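Teaching a pair of arms to fold, one shirt at a time

22 Jul 2021

If you have walked past the second-floor workshop in the Ballthorpe building lately and wondered who was sighing over a pile of laundry, you have met the newest project of the summer, and you are warmly invited to come in and sigh along with us. Since the start of July our people have been teaching a two-armed robot to fold clothes, and the way they are doing it is by folding, and folding, and then shaking everything out and folding again.

The work goes by the name of Okix, and it is led by Viorica Vlad, who came to us from the hand-tools side of the building and still keeps her old bench there. What she wanted was a robot that could learn a household chore from an ordinary person, with no programming asked of that person at all. So the operator sits at a small stand holding a pair of lightweight arms, moves them as if the cloth were right there, and the two arms at the table follow along. Every reach, pinch and lift is recorded together with what the cameras see, and when enough of these recordings have piled up they are used to train the robot to try the job by itself.

Enough, in this case, is 2,000 folds. That sounded like a very cheerful number back when it was written on the whiteboard (in green marker, with a smiley face beside it), and it has been feeling rather larger ever since. The team has 8 operators taking turns, and a shift lasts two hours with a good long break in the middle, which Viorica insists on and which everybody was grateful for by the end of the first day.

Solomiia Nechyporuk has put in more hours at the stand than anyone else so far. She told us the first afternoon was humbling. "I have been folding shirts since I was six, and I could not get hold of a sleeve," she said. "You don't feel the cloth through the handles, so you have to learn to look for things your fingers would normally just know. Now I look at where the edge lifts and where the shadow is, and it goes much better. I do fold my own laundry very slowly these days, though!"

New operators begin with washcloths, move up to dish towels, and only then get a shirt. Tala Matar wrote the practice guide, and she asks people to keep their movements calm and to let a small mistake be a small mistake. If a corner slips, the operator picks it up again and carries on, and the recording is kept. Those little rescues are worth having, Tala explains, as the robot is going to drop plenty of corners when its own turn comes and it ought to have seen somebody deal with it kindly. Recordings are only thrown out when an arm has been bumped or the operator has lost the thread altogether and wants to start over.

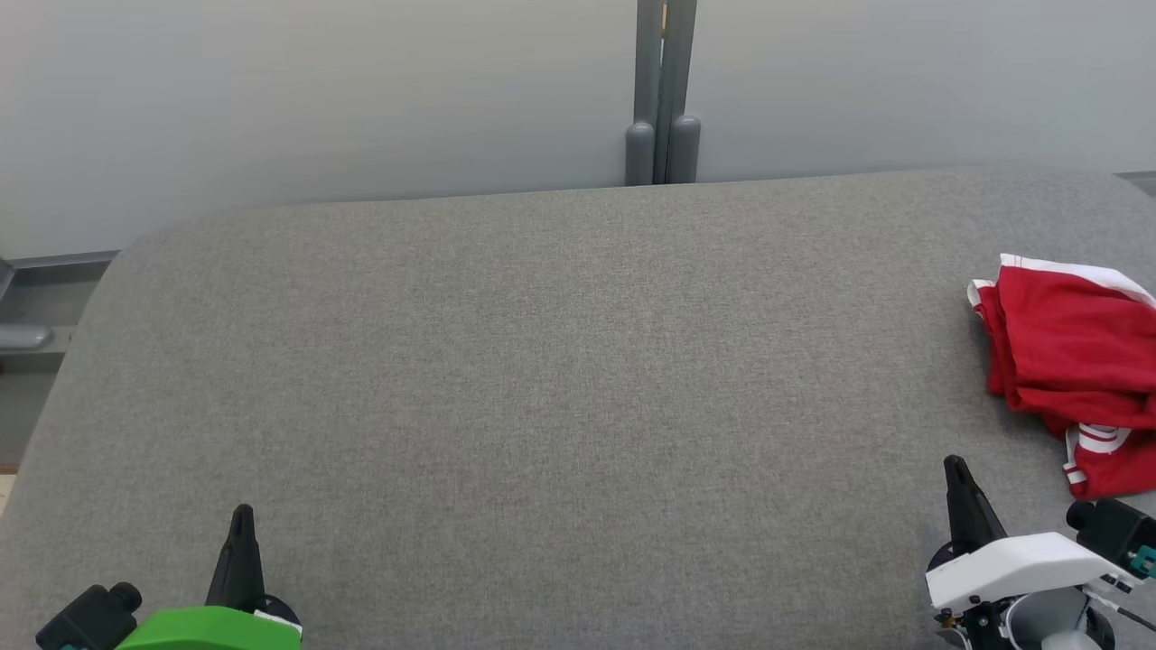 Rikimon Shared Robotics Workshop, Learning by Showing Team

Clothes with some contrast to them have been the favorites among the operators. Red with white trim, for instance, gives the eye a lot to follow, and a white edge against a gray tabletop is easy to find with two narrow fingertips. Plain dark things are harder, and Raed Karam, who looks after the arms and the cameras, is keeping those for August, when he hopes to have better lamps above the table.

The clothing itself came out of closets all over the building, and Rawan Tannous, who sorted and washed the lot, would like to say thank you to everyone at Abou Jaoude downstairs for their very generous bag. She could still use children's sizes and anything with a collar. Please leave buttons done up and pockets empty.

There is room for seven more people to learn the stand before the end of the month. Experience with robots isn't needed, and left-handed folders would be especially welcome, as there are none on the list so far. Stop by the workshop any afternoon and ask for Tala, who will find you a stool and a washcloth to begin on.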